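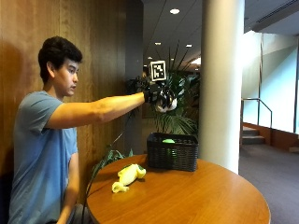
Hametcombe Residents' Forum
Common Areas > Lounge and Lobby
Topic: Toys and baskets on the lounge tables

Posted by: jbarbosa_office
Apr 24, 2021

Residents are asked to note the following with regard to the ground floor lounge. Children's toys may be kept in the lounge provided they are placed in a basket at the end of each visit. Baskets are to stand on the floor beside the paneled wall. The round wooden table is to be left clear for general use. Items remaining on the table overnight will be taken to the office and held for 2 weeks.

Josué Barbosa
Building Office

Posted by: unit278
Thank you for the notice. I wish to register an objection to the second point. A basket on the floor is a hazard to residents who use walkers. The black woven one takes up very little of the table, and it should be permitted to remain there.

Posted by: Wainwright_E
I must disagree with the previous poster. The table has a gloss finish, and the underside of a woven basket will scratch it in time. The table was refinished in December at shared expense. A felt pad would be the minimum acceptable measure.

Posted by: podach
Does the rule apply to soft toys? A plush lizard cannot scratch anything.

Posted by: Wainwright_E
I had understood it to be a frog. My concern is with the basket.

Posted by: jbarbosa_office
The rule applies to all toys, soft or otherwise. On the matter of walkers, the office accepts the point made by unit278. A low shelf will be considered for the paneled wall. Until a decision is posted, baskets may stay on the table with a felt pad beneath them. Pads are available at the front desk.

Posted by: flada
May I request that the shelf not be placed near the large plant? Its leaves already hang low beside the table, and small children pull at them.

Posted by: unit278
I support the request from flada. I would also ask that balls be kept out of the lounge altogether. They roll under the chairs and someone has to retrieve them.

Posted by: podach
I do not support a ban on balls. Soft toys and balls can share one basket without difficulty.

Posted by: jbarbosa_office
Both comments are noted. Please send shelf measurements or suggestions to the office in writing.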